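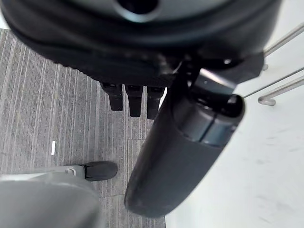

Page last modified: October 5, 2025

The Carpet at Mencombe
A short story

The tenant's obligations with respect to floor coverings were set out in Schedule 8 of the lease, and Kartini Sinaga had read them to the staff on two occasions. The carpet was to be surrendered clean, free of debris, and with its tiles lying flush. Any tile found wanting would be charged to the outgoing party.

The inspection was fixed for nine in the morning. Mr. Finlay Lindsay attended on behalf of the landlord, Grilari Estates, and brought his own clipboard. Ms. Sinaga attended on behalf of the Kelmendi Records Office, where she had been employed for 18 years.

They began at the west wall. The carpet was gray, with fine stripes of charcoal and lighter gray, and Mr. Lindsay followed them with his eyes as one reads a column of figures. He asked whether the tiles had been laid with the stripes in one direction from the start. Ms. Sinaga said that they had, and that Mr. Jugah had insisted upon it.

"Mr. Jugah is not listed among the attendees," he said.

"Mr. Jugah retired in May."

He recorded this.

Toward the middle of the room he stopped. A scrap of something white lay on the carpet, narrow and no longer than a finger.

"Debris," said Mr. Lindsay.

Ms. Sinaga knelt and examined it without touching it. For 60 years the office had cut its index slips by hand, and the trimmings had gone everywhere – into cuffs, into drawers, into the seams between the tiles. Azlan Jugah used to find them in his lunch. The cutting had ended when the files were sent to Cadero, and the floor had since been vacuumed by contract, twice.

"It is a trimming," she said.

"It will need to be noted."

"Then please note it as a trimming."

Mr. Lindsay considered the form. There was a box for stains, a box for burns, and a box for loose or missing tiles. At length he wrote the word in the margin, and at her request he initialed it.

She picked up the scrap and placed it in the envelope that held the keys. Then she remembered that the keys were to be handed over, and she took it out again and put it in her coat pocket.

"Shall we proceed to the corridor?" he asked.

Ms. Sinaga said that they might.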